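Lilusent Home Notes
Frequently asked questions about the table sort
Last updated 26 Mar 2023

I get a lot of the same questions in my inbox (213 unread the last time I let it slide, sorry!), so I've put the usual ones together on one page. If yours isn't here, write to me anyway. I'm slow but I do answer.

What is a table sort?

It's my name for dealing with the stuff that doesn't live anywhere. You know the drawer, or the tote bag on the doorknob, or the chair. You bring all of it to one table, spread it out so that nothing is on top of anything else, and then carry each thing to the room it belongs in. I started doing it when we moved to the apartment on Montecinos and I was still finding batteries in with the tea towels a year later.

Do I need a big table?

Nope. Mine is pretty ordinary, and I've done it on an ironing board at my sister's. If the pile is bigger than the table, do part of it and leave the rest in the bag. What I would avoid is the floor, which is murder on the knees and looks like an invitation to the dog.

Why do you always put a cloth down?

Small parts! Screws and clips roll on bare wood and they don't roll nearly as far on cloth. I also like being able to gather up the corners at the end and shake the crumbs out over the sink. Any old tablecloth will do. Pale ones are easier if you have a lot of black cables, and I'd skip anything with a busy flower print unless you enjoy hunting for earring backs.

How long does it take?

The spreading out takes 5 minutes. The carrying takes as long as your place is wide, plus however long you stand in the bathroom reading the back of a shampoo bottle. I usually put on a podcast and I'm done before it is. If you've got kids helping, double it and have a snack ready.

What order do you go in?

Food first, then anything for the bathroom, then paper, then whatever has a cord. Gadgets and their bits come last since they're the ones that make me stop and think. Emiliano Olivares wrote to tell me he does it the other way around and gets the hard stuff over with while he's fresh, and I tried that for most of December. I went back to my way, but his works too. Try both!

Should I keep the boxes things came in?

This one starts fights. My rule is that a box stays if the thing inside still gets put back in it, or if I might return or sell it. Otherwise it gets flattened. I do keep a few good sturdy ones for mailing, and I've got a shelf that's 18 inches deep for that. When the shelf is full, something has to go before another one comes in. My husband would like it noted that the shelf has been full since we put it up.

Before you flatten any box, put your hand all the way inside. I once recycled a charger, a warranty card and the little brush that came with a trimmer, all in one go, because I only looked in the top.

What about things I can't identify?

Get yourself a mystery jar. Mine is an old Kuveto coffee jar with a wide mouth, and every odd bracket, cap and rubber foot goes in there. When something around the house wobbles or won't close, I tip out the jar before I go shopping. It has saved me a trip more times than I can tell you, and the rest of the time it just sits there looking like a jar of junk.

Do you label everything?

Goodness, no. I label the things that look alike – power adapters mostly – with a strip of masking tape and a pen. I did buy a label maker from Gendness once and got very carried away (the sugar said SUGAR, the cat's dish said CAT), and then the tape ran out and I never got more.

What do I do with folding stands, wraps and other awkward shapes?

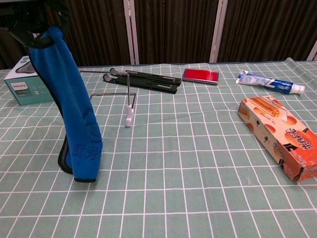
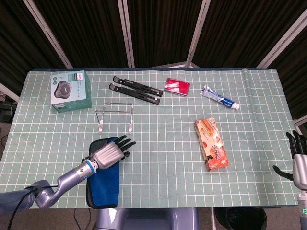 Awkward shapes used to end up in a heap at the back of my closet, with the tall ones falling on my head every time I reached for the vacuum bags. Now I sort them by how they store, whatever they're used for. Anything that folds gets folded right there on the table. A black stand with long slots like the one on the cloth goes in on its edge, the way you'd file a folder, and a wire stand can slide in beside it. Keep wire things away from fabric if you can, as the ends love to snag. Blue fabric pieces go on top, loosely folded or rolled, and if there's a strap I tuck it in so it won't catch on the drawer. The toothpaste and the packaged snack in the second picture are the easy kind, and I'd have those off to the bathroom and the kitchen before I even looked at a stand.

My stand won't fold flat anymore. Toss it?

Look at the hinge before you do. Nine times out of ten mine has just gotten fluff in it, or a screw that wants a quarter turn. Don't force it, though. I snapped a perfectly good cookbook stand that way and I'm still a bit mad about it. If a piece is really broken, check the jar, and then let it go.

Where do half-used tubes and opened packets go?

With the others of their kind, and in front. Two open tubes of toothpaste in one house means one was lost, so the found one gets used up first. Opened snacks get a clip or they get eaten, and I'm not going to pretend it's usually the clip.

How often should I do this?

Whenever the bag on the doorknob starts to pull the door open by itself. For me that's every few weeks. Pascual Troncoso, who I used to share an office with, does a tiny one every night after supper with just whatever came out of his pockets, and his place is spotless. I don't have that in me.

My family puts everything back in the drawer. Help?

Oh, I feel this one. Leave them one small basket that's allowed to be a mess, right by the front door, and make that your next table sort. I fought it for years and the basket is so much easier on everybody. Pick one without a lid – lids get piled on.

Can I reprint your FAQ for my building's newsletter?

Sure, go ahead! Put the Lilusent name on it somewhere and send me a copy if you remember. The longer version of the cable section is on its own page, along with the list of what I keep in the glove compartment.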